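Encyclopedia > Food and Drink > Cooking Methods > Steaming

Steaming

Steaming is a way of cooking in which food is heated by the vapor of boiling water and does not touch the water itself. It is used for bread, fish, vegetables and puddings. 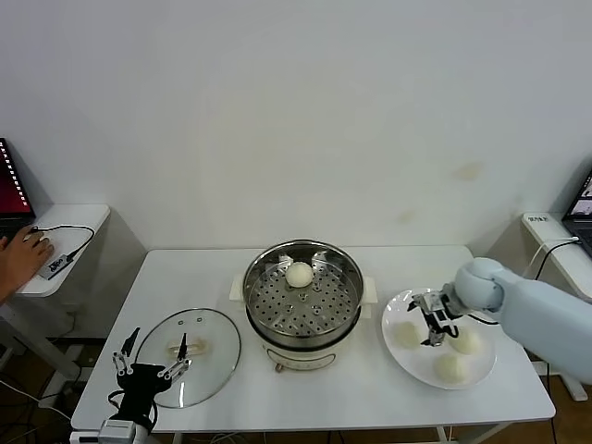

Filled and plain buns are among the foods most connected with this method. The dough is made of wheat flour, water and yeast, and it rests before cooking. In a household electric steamer, a bun can sit directly on the perforated tray, although many cooks put a piece of paper under it. A lid of clear glass permits the cook to look inside without losing the steam.

In the town of Prokville, a steamed bread is sold at the October market. The Okthorpe variety is smaller and has more sugar.

Trays and plates

Older trays were woven from bamboo, and these are still preferred in many kitchens. Metal trays are easier to wash, but drops of water collect on them more quickly.

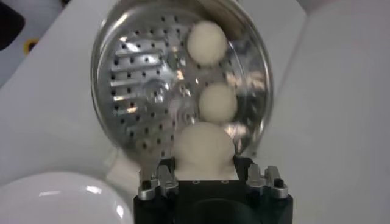
Perforated plate of stainless steel, with raised ridges between some of the holes.

See also: Boiling; Pressure cooking

Reader comments (2)

brudstead_baker: Please add something about rice flour dough.

Guest 634: In my region we use cabbage leaves under the bread. It does not stick.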